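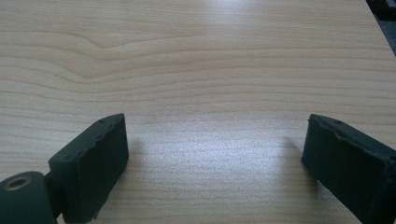
Ticket 189: left gripper drops samples
Team: Smadi (Durnstead robotics club)
Opened by: Ghassan Khalaf
Status: open, waiting on parts

What's going on

Hi all! So the left gripper has started reading closed when it's still partly open. The Nirnura logger shows a width of 100 with the fingers wide apart, which is right, but then it sticks on the way down and the recording is junk after that. I noticed it Monday during pick practice and figured I'd done something dumb with the cable. Nope – new cable, same thing.

What I tried

1. Restarted the logger and ran the zero routine again. Fine for 3 picks, then it drifted.

2. Swapped the left and right plugs. The problem stayed with the left gripper, so I'm pretty sure it's not the software (sorry for blaming you, Fornosska build).

3. Did a slow pick with the canister over the wire basket, left hand only, right gripper parked near the front edge of the table. I wanted a slow one so we could line up the width reading with the video. 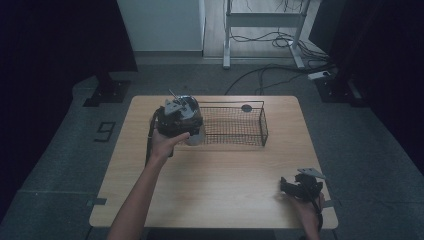

4. Tightened the set screw on the finger linkage. This helped a lot! I got nearly a whole session before it stuck again, so I think the screw is backing out.

Still to do

Thread locker on that screw, then repeat step 3 with both hands. If anyone has a spare linkage in their kit, please bring it – I'd love to compare the two before I take ours apart.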